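Promgate Planner 2
Motion planning and grasp perception for two-arm mobile manipulators

Promgate is a software package for robots that have to work near walls, furniture and each other's arms. It takes in head and wrist camera streams, keeps a local model of what the arms can hit, and produces timed joint trajectories for both arms from one solver. It runs on the robot's own computer. No hardware is supplied with it.

The package is made up of four modules, which are installed together and licensed together:

Promgate Scene: builds and updates the collision model.
Promgate Grasp: proposes grasp poses and ranks them.
Promgate Path: plans and retimes motion for one or both arms.
Promgate Bench: records, replays and compares runs.

Intended use

The planner was written for pick, carry, hang and place tasks in rooms that were not laid out for a robot. Typical targets are small household and office objects: keys, tools, jars, cable ends, cards, clips. Typical obstacles are table edges, table legs, wall panels, door frames and the robot's own cables.

It is not a safety system. Force limits, stop circuits and speed monitoring must be handled by the robot controller, and Promgate does not replace or override them.

Promgate Scene

Scene keeps two layers. The static layer holds large surfaces: floor, walls, tabletops, standing boards. It is built during a slow head sweep and is changed only when the depth data disagrees with it for longer than the hold time. The live layer holds everything else and is rebuilt on every depth update.

Thin parts are the usual source of trouble. Pegs, small hooks and table legs can drop out of a voxel map when the camera is far away or the surface is shiny. Scene therefore stores thin parts as capsules once they have been seen from two viewpoints, and does not remove them merely because one view misses them. The operator can also draw capsules by hand in the scene editor.

Clear plastic and glass are marked as uncertain volume. The path module will route around uncertain volume but will not plan a grasp inside it unless the grasp is confirmed by a wrist camera.
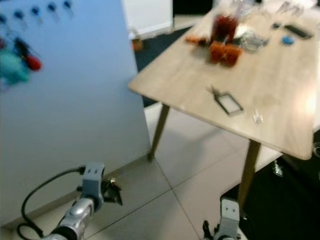
Both grippers in the head view, with the pegged board to the left and the work table to the right.

Promgate Grasp

Grasp works from segmented point clouds and does not need a CAD model of the object. For rigid items it returns antipodal pairs for a two-finger gripper. For items made of several linked parts, such as a key ring or a bunch of tags, it uses a separate routine that looks for the part most likely to carry the load and treats the remainder as a swinging volume below the fingers.

Each proposal carries a score, an approach direction and a required finger opening. Proposals that would bring the gripper housing into contact with the supporting surface are dropped before scoring. For low objects lying flat, such as tweezers or cards, the module can plan a shallow approach with one finger touching the surface first. This mode is off by default and should be used only on arms with working contact sensing.

Scoring weights are stored in a plain text file. They can be edited while the robot is idle and are reloaded at the start of the next task.

Promgate Path

Path plans for both arms in a single joint space. One arm may be set as leading, in which case the other holds, follows or moves clear. The follow and clear behaviors have separate distance settings. Cable loops outside the arm are modeled as inflated segments attached to the link; the user measures the loop once and enters its reach.

The solver runs in two passes. The first finds a collision-free path with no regard for time. The second shortens and retimes it within the velocity, acceleration and jerk limits given in the robot file. If the second pass fails, the output of the first is still available, at a fixed low speed.

Held objects are added to the moving arm as soon as Grasp reports closure. A hanging object is given a cone, and the cone widens with commanded acceleration. This makes the planner slow down near hooks and shelf edges without any task script asking it to.

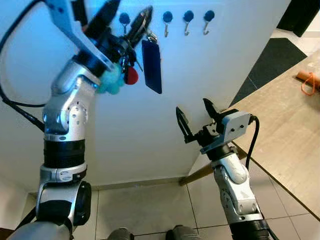

Astby Manipulation Software Group, Planning and Perception Team

Hook placement is supplied as a ready-made skill. The inputs are a hook axis, a hook opening direction and a held object with at least one ring or loop. The skill looks for a ring that is not covered by a finger, plans to a point above the open end of the hook, lowers along the hook curve and releases. Where several hooks are mounted in a row, they are indexed from left to right in the base frame, and occupied hooks are skipped if the caller sets the skip flag. The second arm can be parked or held ready at a set standoff.

The skill does not check that the object has settled after release. A follow-up look can be added as a separate step and is recommended for bunches with soft or bulky attachments, where the ring can be hidden from the head camera and the wrist camera at the same time.

Promgate Bench

Bench logs camera frames, joint states, plans, rejected plans and the scene model under one clock. A run can be replayed against a different planner version, with the recorded sensor data fed in at the original rate. The report lists where the two plans part and which constraint caused it.

The regression set shipped with version 2 contains 3,341 recorded planning queries. It covers table, wall, shelf and door tasks. Users may add their own runs to the set; local runs are kept in a separate folder and are not overwritten by updates.

Leif Hedegaard maintains the Bench format. The format is documented in full in the manual, including the parts used only internally, and may be read by third-party tools without a license.

Technical data

Arms supported: one or two, six or seven joints each
Maximum planned joints: 14
Grippers: parallel or angular two-finger
Scene model update: 20 Hz with one depth camera
Interfaces: C++ and Python
Robot description: URDF, plus a Promgate limits file
Log format: Promgate Bench, version 2
Network connection: not needed after activation

Setup

A new robot needs a description file, a limits file and a hand-eye calibration for each camera in use. The calibration tool is included. It requires a printed target and moves the arm through a set of poses chosen by the planner, which the operator approves one at a time. Calibration should be repeated after any change to a camera mount, gripper bracket or finger.

Cable reach is the entry most often left blank. The planner will run without it, and will print a warning at every start.

Editions

Oma is the single-arm edition. It includes Scene, Grasp and Path, and a version of Bench that records but does not compare.
Aaltonen is the two-arm edition and includes everything on this page.

An Oma license can be moved up to Aaltonen by paying the difference in price. Robot files and scoring weights carry over unchanged. Logs recorded in Oma open in the full Bench.

Both editions are licensed per robot. Simulation seats are free for as long as the robot license is valid. Updates within version 2 are included. Version 1 received its last fix in December and is no longer sold.

Known limits

Mirrors and polished metal panels are read as openings. Draw them in by hand.
Strong glare on a tabletop can hide flat objects from the head camera. Use the wrist camera or move the light.
Cloth is treated as rigid at the moment of grasp and as a cone afterward.
The clear behavior may lift the second arm higher than needed next to a tall board. A ceiling value can be set in the limits file.

Page revised 27/02/2021

Comments

jointseven
Does the capsule store survive a restart? We mapped a pegboard and had to redo it after a power cut.

Wakana Tsuchiya
It does if you save the static layer first. Scene menu, Save static. Autosave is off unless you set an interval in the config.

jointseven
Found it, thanks. The manual has it under Files and I was looking under Scene.

m_orrell
Retiming is much better than in version 1. The Python examples still import the old module name in two places, the hook one and the calibration one.

Leif Hedegaard
Thanks, both are corrected in the repository. The fix will be in the next update.

tarn
Can the hook skill take a hook that points sideways? Ours are on the side of a cabinet and the opening direction is not up.

Wakana Tsuchiya
Not with the supplied skill. It assumes the open end can be reached from above. You would need to write the last segment yourself with a Cartesian path and call release separately.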